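Heywood Drinks Container Return Trial
Progress report, second period

Summary
The trial remains within budget. Collection points are open at 9 sites, as set out in the grant agreement. One deliverable, the household survey, has slipped and is now due in December.

Collection
Returns at the Heywood sites rose after opening hours were extended to 19:00. The Skalla crates supplied at the start stack badly when part full, and two sites have gone back to sacks. We have asked Skalla for a shallower crate and await a price. The Cakeo café counter takes returns over the till, with a daily limit per customer that staff find hard to apply at lunchtime.

Contamination is mostly liquid left in containers. Clear plastic bottles are accepted with the cap on, and the leaflet has been reworded to say so.
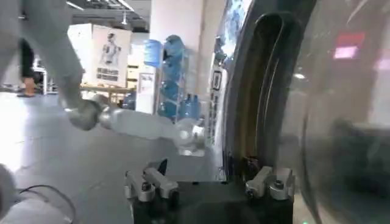 Household survey
Survey forms went to 2000 addresses and 203 were returned. The response is too low to report by street, so results will be given for the whole area only. A second mailing to 400 addresses is planned, using the shorter form. Question 6, on distance walked, was misread by many respondents and has been dropped.

Spending
Transport is over profile owing to an extra weekly round. Handside has agreed to hold its haulage rate until the end of the trial. Printing is under profile and we request approval to move the balance across to transport.

Next period
Second mailing issued. Crate decision made. Draft tonnage figures sent to the grant officer with the next claim.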